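Horkovow Shared Table: Data Card

Print this page | E-mail this page
14 shares | 3 comments

# Summary

Pictures of the meeting table and what is kept on it: pens, markers, ruler, plant. Collected by Orvokki Koskela and Zhenhua Shi. First release August 2018.

# Contents

- 1,185 pictures, 57 of them held back for testing
- labels in `items.csv`, one row per item
- long edge of the table only; the short ends are in Clollis

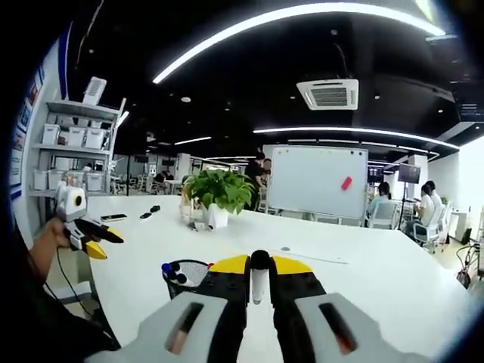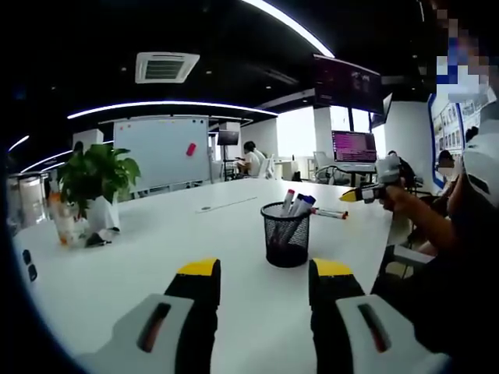 Mesh pen cup, ruler and potted plant on the white table, whiteboard behind.

# Labels

Pens and markers share one label, `pen`. A marker lying on the table gets `pen_loose`. The plant and its pot are one item. Things on the whiteboard are not labeled.

# Known problems

The clear ruler is missed in some rows. Windows wash out the far wall. Send fixes to Kobe Willems.

Comments (3)

Related items
Clollis: short ends and chairs
Erken label guide
Dai shelf set, 500 pictures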